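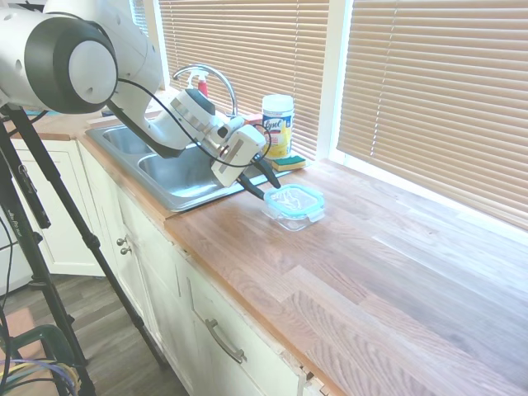
Counter beside the sink, container with the blue lid at the right-hand edge.

Logged in November by Mendes, kitchen fit-out support, Edura

Issue: Tenant in unit 7 reports the timber counter feels tacky near the sink and has gone pale in one area. Also says containers left beside the sink drag when they're moved. Counter is oiled, no varnish. Installed by Mirkar.

Status: Open, waiting on second check.

What was tried before it reached us: tenant wiped it down with disinfecting wipes every night, then scrubbed with the green side of a sponge. Tackiness came back by morning both times.

8:00 am - Asked tenant to stop using wipes on the timber. They're fine for the sink and tap. On oiled timber they can lift the finish and leave a film behind.

8:30 am - Washed a test strip with warm water and a drop of dish soap, wiped along the grain, dried with a tea towel. Strip felt smooth once dry. Rest of counter unchanged.
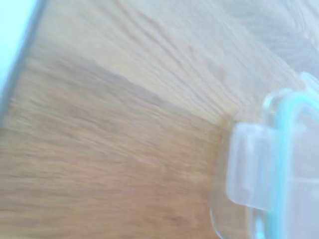 Surface close up. Paler toward the top, more orange-brown across the middle.

No knots or marks showing there, so I'm not treating it as a burn or a stain. Two things could give that colour difference: finish worn thin, or daylight. Can't separate them from a photo. Tenant to check again after dark with the ceiling light on and report back.

Oil on file for this job is Bavura clear, 500 mL tin. Tenant has most of a tin left under the sink.

Blinds next. Tenant keeps them lowered during the day but there is still strong light coming in along the bottom and down the sides.
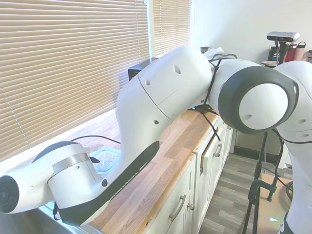

If the pale area is still there after dark, the steps are:

1. Wash the whole counter as per the test strip. Leave overnight.
2. Sand lightly along the grain and wipe off the dust.
3. One thin coat of oil. Wait 5 minutes, wipe off all the excess.
4. Keep everything off it until the next day - that includes food containers and the spray bottle.

Don't put a second coat on over a tacky one. If it's still sticky after step 4, reply on this ticket and I'll book Mirkar to come and look at it.

Tenant update, 7 pm: wipes now kept for the sink only. Colour check still to come.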